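4. Trying the two grippers on the panel

4.1 What we put on the arm, and why

By the time we got to the panel work I had already spent most of the summer picking blocks out of trays, and I'll admit I was a bit smug about how well both grippers were doing. The Diker is a two-finger parallel gripper with flat, rather stiff pads. The Ross is the softer of the pair, with curved fingers that give a little when they meet something hard. On the tray tasks there was hardly anything between them, so I fully expected this section to be a short one.

Panels are a different sort of job, though. You aren't really grasping a push button at all, you're poking it, and a rotary switch wants to be held and turned while the wrist stays put. Khoa Vũ argued from the start that we should use the same arm and the same head camera for everything and only swap the hand, and he was right (I had wanted to try a second arm as well, and we'd still be at it now). So the arm, the Prulon controller and its force limits stayed exactly as described in Section 3, and the Fastureo vision software was left on the settings we froze in July.

4.2 The tasks

We chose 4 tasks: press a flush button, turn a lever-handled selector switch, turn a black rotary knob, and press the emergency stop. Each gripper had 40 attempts at each one, in shuffled order. A press counted only if the controller logged the contact and the arm then backed off without touching a neighbouring control. A turn counted if the handle had gone through 90 degrees and stayed there once the fingers opened.

Every attempt started from the same home pose with the head camera looking squarely at the doors – or as squarely as we could manage, given that the neck joint has a bit of play in it. The operator called out the target, the vision software proposed a point, and the arm went for it. I didn't allow any second tries, which made for some painful afternoons.

Figure 4 shows the head camera's view of the cabinet during the panel work.

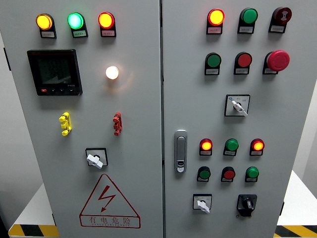
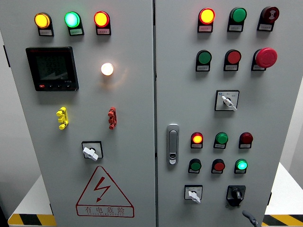 Figure 4. Two head-camera views of the control panel, with the lamps, buttons and switches spread across both doors.

4.3 How it went

The Diker was the better poker, and by quite a margin. With its fingers closed it makes a narrow, hard tip, and once we had measured where that tip was, it simply went where it was sent. The Ross bent on contact. On the flush buttons its fingertips tended to slide sideways before the button had travelled far enough, and I lost more than 2 days to fiddling with the approach angle before accepting that the fingers were the trouble.

Turning things was the other way round, much to Khoa's delight. The lever handles are slim, and the stiff pads would either miss the sides or clamp on slightly crooked and then slip off halfway through the turn. The soft fingers wrapped round and forgave us a few millimetres of error. The black knob was closer, and I wouldn't want to pick a winner from these numbers alone.

The emergency stop gave neither hand any bother. It's big, it sticks out, and the vision software found it without fuss. I'd leave it out of any future comparison.

The camera mattered more than I'd bargained for. Glow from the lit lamps upset the colour matching, and a green button and a green lamp could swap labels between one attempt and the next. We scored those attempts separately, as it seemed unfair to blame a gripper for going to the wrong place. Fixing the exposure by hand helped with the lamps but made the small label plates harder to pick out, so we left it on automatic for the full run and I'll come back to the effect of that in Section 5.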